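Cleaning yellowed paint on an old lamp stand

Posted in Home and Repairs, 08/04/2021

I have a painted wooden table lamp from my aunt's house and the white has gone yellow, mostly near the top. Washing-up liquid did nothing. Can I get it white again without stripping it? I was going to try 400 grit paper and a coat of Grallivero gloss.

Posted by gulel_hill

Jonas Baumgartner
Oil-based gloss yellows with age, and more so in a dark room. Washing won't bring it back. Unplug the lamp, take off the shade and bulb, and wipe the stand with sugar soap. When it is dry, rub it down lightly with your 400, dust it, and put on 2 thin coats of a water-based gloss. Leave it overnight between coats. Check the tin, as Grallivero do both sorts.

If the old paint might contain lead, use a test kit before you sand anything.
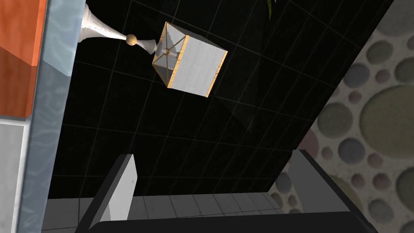
Glossy white turned stand with a small gold ball at the narrow part.

On a turned stand like that, mask any gold parts first and use a small round brush in the narrow places. Paint collects there and runs.

Rerow224
I just sprayed mine. Looked fine for a year and then chipped round the base. Didn't sand it though.

marstow
Also look at the bulb. An old hot one can brown the paint near the top. I changed to LED.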